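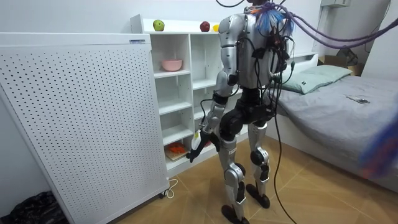
Attachment 1. White shelving unit, small room, parquet floor. White perforated panel at left.

Ticket 682
Site: Dastville, small room
Opened by: Junduseck front desk
Category: Furniture / fixtures
Item: shelving unit, white, Gakex
Priority: normal (was low, see below)
Status: closed, one follow-up

Original report
White shelving unit rocks. Push on it up high and it comes forward a little, then clunks back. Worse since the floor got cleaned and everything was moved out and back in. One of the lower shelves also slopes toward the front, small stuff rolls off. Found a marker and a roll of tape on the floor this morning, put them back, same thing by lunch. Can someone look. Photo attached.

Reply, facilities, 9:40 am
Got it. Is it fixed to the wall? Should be a bracket at the top on the back side, take a look with a flashlight. Also does it rock side to side or only front to back. And please keep anything heavy off the top until we've been by.

Reply, front desk, 10:15 am
Front to back only. Bracket is there but the screw isn't. Hole in the wall looks kind of chewed up. No screw on the floor that I can find, might of gone in the vacuum. Top is cleared off now.

Reply, facilities, 10:20 am
OK bumping priority, no wall screw is not great. Coming this afternoon. Need the panel pulled away from that side so I can get a level in there, and pick up the cable at the bottom of it first so it doesn't get rolled over. Bag on the floor behind the panel, trash or keep?

Reply, front desk, 10:32 am
Keep for now, will ask. Panel can move.

Work log

1:30 pm. On site. Moved panel out of the way, cable up off the floor. Bag moved to the hall with a note on it.

1:40 pm. Level across the bottom of the unit. Low at the front left corner, 3 mm. Checked the floor without the unit on it, floor is fine there, so it's the foot. Foot was screwed all the way in. Somebody probaly dragged it on that corner.

1:50 pm. Backed the foot out, re-leveled. Rocking mostly gone. Still some play up high.

2:05 pm. Sloping shelf: 2 of the pins in the wrong holes, front pair one hole lower than the back pair. That's the whole slope. Moved them up. Marker test, stays put.

2:15 pm. Wall side. Old anchor spins in the hole, no good. Tried next size up from the kit, bites ok but don't trust it, wall is crumbly right there. Want to move the bracket over to solid wall but Gakex bracket only slides so far. Need the long one. Hollis has them, part isn't on the truck.

2:25 pm. Temporary: bigger anchor in, new screw, snug. Unit doesn't come forward on a firm pull. Heavy stuff goes on the lower shelves ONLY until the long bracket is in. Taped a note on the side.

2:40 pm. Felt pads stuck under the feet for the parquet. One old scratch by the front left foot, shallow, went with the grain, left it alone. Panel rolled back, wheels locked.

Reply, front desk, 3:05 pm
Much better thanks. Can the small bins go back on top or no? They're light.

Reply, facilities, 3:10 pm
Light bins ok. No paper boxes, no tools up there.

Update, next morning
Still level. Bag turned out to be keep, it's packing material for a return, put it in the storage closet. Hollis says long bracket in stock, order in, 21 dollars with the screws. Charge to the room budget.

Update, bracket arrived
Old anchor out, hole patched. Long bracket up, into solid wall this time. Pulled hard on the top front edge, no movement. Took the note off the side. Tape left a mark, wiped off with a damp rag.

Resolution
Front left foot re-set, shelf pins corrected, wall bracket replaced. Top can be used normally again.

For next floor cleaning: unload the unit first, unscrew the bracket, two people lift. No dragging. Keep the screw in a cup or taped to the bracket.

Follow-up open: paint over the patched hole when the hallway gets touched up in January. Low priority, it's behind the shelf.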